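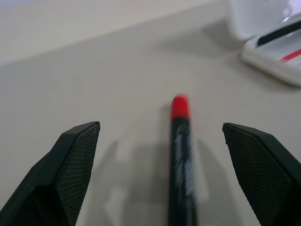

Efraín Ayala has named 490 things for a living, and by his own count he is proud of 10 of them.

"Murkholm was a cheese," he says. "It was a very mild cheese. I told them it sounded like a place where people get lost in a bog, and they said yes, but a Scandinavian bog."

Ayala works out of the back half of a dentist's building, and he charges by the list. A client gets 100 names, typed, in no particular order. The client then picks the one their brother-in-law suggested before they called him.

He doesn't mind. "I got paid for Istus and I was against Istus," he says. It went on a line of bath mats. "Say it out loud to a customer over the phone. You'll be spelling it until September."

His own favorites tend to die in meetings. He spent most of a spring on Rultilham, meant for a chain of garden centers, and still thinks it was the best work he's done. The owners asked what it meant. He told them it meant garden centers, once they'd put it on the sign. They went with Green Things.

The rejects go into a file, which stood at 3042 entries when we spoke. He sells from it now and then, at a discount - "like day-old bread," he says - and sees no shame in it. One went to a boat.

Has he ever named anything for himself? He thinks it over for longer than I expected. There was a dog, years ago, and he wrote out the full list for her too.

"My wife called her Peaches," he says. "Peaches wasn't on the list."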